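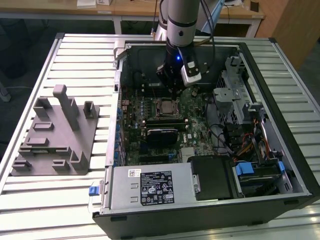 Vol. 3, p. 683

March
Hanan Moussa
Reading time: 3 min

3.2 Cell configuration and upkeep

Figure 1 gives the general arrangement of the Pakell cell at the Plollbridge laboratory. A single arm is mounted over a table of extruded aluminum slats, and the computer to be serviced is laid on its side with the side panel off, so that the motherboard faces the gripper. A gray 3D-printed fixture plate is placed to the left of the case. Its blocks, slots and L-shaped holders were drawn in the lab and have been reprinted once, after the first version crept under load.

The wrist carries a sensor unit beside the gripper. Its cables are led down the arm from above and left with enough slack for a full turn of the last joint. In the first months of operation this slack was too short, and the connector at the wrist worked loose on two occasions. The service loop was lengthened by 300 mm and the fault has not recurred.

Calibration between sensor and gripper is repeated at the start of each shift. The arm is driven to a set of poses above the processor socket, which serves as the reference feature on the board, and the residual error is logged. If the residual exceeds the limit the operator first checks the screws of the sensor bracket, then the gripper fingers, and only then recomputes the transform. Most excursions were traced to the bracket. Thread-locking compound reduced their number but did not remove them.

The slats need regular attention. Screws dropped into the gaps tend to lodge there and can tilt the case enough to spoil an approach to the memory slots, where clearance is smallest. The table is vacuumed before every calibration and the case is pushed by hand against its stops.

Over the reporting period the cell completed 3,424 cycles. Finger pads were replaced at fixed intervals using parts from Brello. Control software was the Farah release in use at the time, with no changes to the motion planner. Joint lubrication followed the arm supplier's schedule and is not discussed further. Failures of the grasp itself are treated in Section 4.

Contact: Hanan Moussa, Plollbridge | © The author. All rights reserved. | Back to top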